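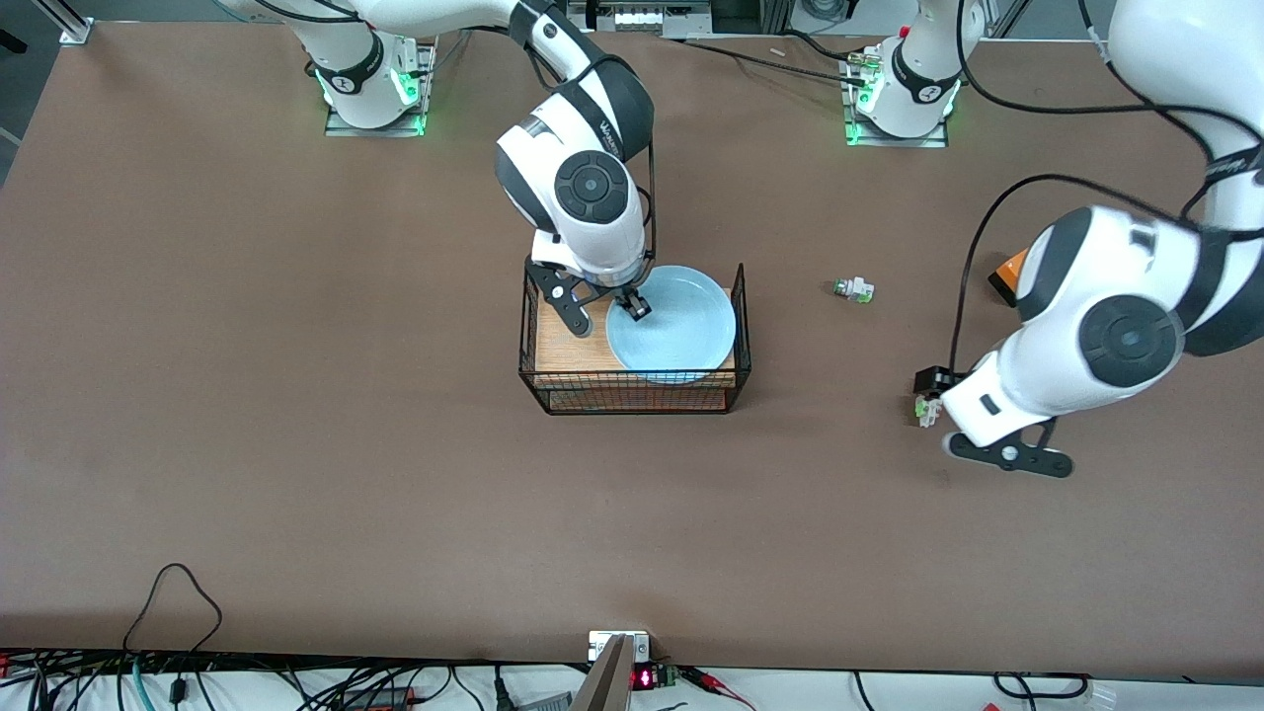
Bowls, baskets and a very long April

Search this blog
Go

I promised a proper update on the robot club and then went quiet for most of the month, so sorry to the three of you who asked! Life has been mostly arms. I go to bed thinking about arms. My sister rang last week to talk about her kitchen and I spent a good ten minutes telling her about the trouble with bowls, and she has not rung back.

For anyone new, I'm in my second year at Clunville and I joined the manipulation club in the autumn thinking it would be a bit like the Lego thing we did at school. Bit of driving about, bit of crashing into skirting boards. We did none of that. What we have is the two-arm bench, a booking sheet that everybody fights over, and Ottilie Fuchs, who runs the sessions and has more patience than I have ever seen in a human being.

The Arnley round

The big thing this term is the Arnley round, where clubs from all over turn up with a task they've chosen themselves plus one set task that everyone gets. The set task this year is tidying. You get a basket, you get a bowl, you get some odds and ends on the table, and the arms have to sort it all out inside 12 minutes. I read the rules sheet and laughed, because I tidy up a bowl every day of my life (well, most days) and it takes me two seconds.

Reader, the bowl is horrible.

We use a black wire-mesh basket with a flat wooden board in the bottom and the bowl sits on that. It's a pale blue one, wide and shallow, the sort you'd have cereal in if you weren't very hungry. To pick it up you need one finger inside the rim and one finger outside, and then you close. Fine. Except that the outside finger has to go down into the gap between the bowl and the side of the basket, and if the bowl is too close to the mesh there is no gap. And if you go too low the outside finger meets the board before you've got a decent hold, and the arm gets upset and stops, and everybody looks at you.

I did that a lot. I did it so often in my first proper session that Bogdan Rusu started saying "board" in a flat voice just before it happened, like a man calling bingo numbers. He was right every time, too.

The thing that fixed it for me was Nadja Danzer telling me to stop looking at the bowl. Look at the finger outside the bowl, she said, and let the inside one look after itself. I thought that was the sort of advice people give when they want you to go away, but I tried it and it was so much better! I was always watching the inside finger because it's the easy one to see, and the outside one was wandering off and doing whatever it fancied. Now I come down slowly on the left side of the bowl, get the outside finger where I want it, and only then think about closing.

Two arms, one brain

The other half of the job is the small parts. Ours are little white and green things, connector-ish, and the idea is that the arm on the right deals with those while the arm on the left is busy in the basket. At the same time, if you're good. One after the other, if you're me.

I find it really hard, I'm not going to lie. It's like that pat-your-head-rub-your-tummy thing but with an audience. My left side does something careful and slow and my right side copies it for no reason, so you get one arm lowering nicely towards a bowl and the other arm lowering nicely towards nothing at all. Lorenz Rüegg plays the organ and he is, of course, brilliant at it. I asked him how he does it and he said he doesn't think about it. Thanks, Lorenz.

What I do now is park. I bring the right arm in close to the parts, leave it hanging there, do the fiddly bit with the bowl, and then switch over. It costs time, but I drop far fewer things, and a dropped part at Arnley costs you 10 points, so I reckon it comes out about even. Drita Đorđević did the sums on the whiteboard and says I'm wrong and that parking loses more than it saves. We have agreed to find out the hard way.

Practice runs

Ottilie wants us to have 200 clean runs between us before we go. A clean run means no bumps, no drops and nobody reaching in to nudge the basket with a pencil (you know who you are). We were nowhere near at the start of the month. We're not exactly near now, but it no longer makes me feel ill to look at the tally.

Some things I've picked up along the way, in case anybody reading is doing the same task:

Start with the bowl in a different place every time. We had a lovely smooth week and then found we'd all learned one single spot in the basket and were useless anywhere else. Very humbling.

Watch the cables when an arm swings wide. The long loop down to the gripper needs room, and you forget it's there until it brushes something.

Brown table, white parts: lovely, you can spot them straight away. We tried it on the pale bench downstairs when ours was booked and I spent the whole session squinting.

Have a snack first. I did my worst session of the term at five in the afternoon on half a banana.

Cledstead

We also had a friendly afternoon with the club from Cledstead, who are doing the same set task and brought a completely different way of going at it. They push the bowl up against one side of the basket first, on purpose, and then take it by the rim that's furthest from the wall. I was a bit sniffy about it (it looks like cheating, all that shoving) but it was quick. Their driver got it first time, four goes on the trot, chatting to us the whole way through. Bogdan has been practising the shove ever since and won't admit where he got it from.

They were a really nice bunch. One of them had been to the Hjaltadóttir workshop in the winter, which I'd wanted to go to and couldn't afford, and she sat with me for ages going through her notes. The main thing I took from it was to slow down in the last bit of the approach and be as fast as you like before that. I'd been doing the whole journey at one nervous crawl. Since then I've knocked a good chunk off my time just from whizzing across the empty air over the table and saving the tiptoeing for the rim.

Money, briefly

The minibus and the entry come to £600 and we've got most of it. There's a cake sale at lunchtime next week outside the library and I have been put down for flapjacks, which is a mistake on somebody's part – my last lot had to be got out of the tin with a screwdriver. If you're on campus please come and buy Lorenz's lemon drizzle instead and pretend you've tried mine.

What's next

We still have to settle on our own task, the one we choose for ourselves. Drita wants to do plugging a connector in, which would be amazing and is also miles harder than anything we've managed so far. Nadja wants stacking. I'd quite like something with fabric, folding a tea towel maybe, but I said that out loud and Ottilie made a face I haven't seen her make before, so I've let it drop for now.

I've got the bench from nine tomorrow morning and the plan is bowls, bowls, bowls, then an hour of small parts with my weaker hand. I'll try and write up the choosing of the task when it happens, and I've promised Bogdan I'll put in his side of the pencil story too.

Filed under: uni life, robot club, things I have dropped

You might also like
The autumn I thought it would be Lego
Booking sheet wars, part two
Flapjacks: what went wrong
Revision playlists that did not help
A wet weekend and a borrowed tent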